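Search this site Go
May, by Tudor Vasiliu

Account safety checklist for Wodgate free item hunts

Go through this before you try to claim anything in Wodgate from outside your own country. I ran it on my spare account, Arkness, and my comments are under each point.

1. Password is different from your email password.
Comment: OK. Changed it the night before.

2. Email address on the account still works.
Comment: Failed the first time. Mine was an old school address. If you get locked out, the reset link goes there and nowhere else.

3. Gifts and trades switched off in Settings.
Comment: OK. Switch them back on when you're done. I forgot and missed two gifts.

4. Coin balance written down before you start.
Comment: 1,449 coins before, 1,449 after. If yours drops, change your password right away and write to support.

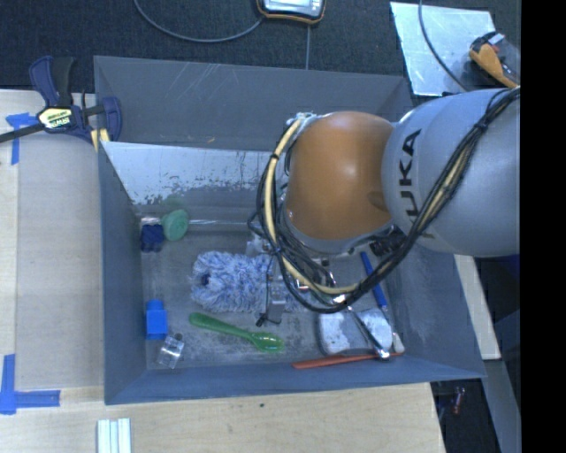 5. Item is listed on the Gullcombe board by more than one member.
Comment: The Gavrilă coat has 3 posts with screenshots, so I went ahead. The silver lamp has one post and no screenshot. Left it alone.

6. No download needed.
Comment: OK. Any page that wants you to install a "helper" to get the coat is fake. Close the tab.

7. Login page address checked letter by letter.
Comment: OK. One link going around has a double "l" in the name. Do not log in there.

8. Logged out on every device afterward.
Comment: Had to do this twice. The tablet stayed logged in.

9. Suite checked for the item.
Comment: Came in a plain bag after almost 50 minutes. Refresh the suite, and don't claim a second time while you wait.

If you get a fail on 1, 2 or 7, stop and fix it first. The others can be sorted out as you go. Post new fake links on the board with the full address, but break it up with spaces so it can't be clicked.

We use cookies to remember your settings. Accept Manage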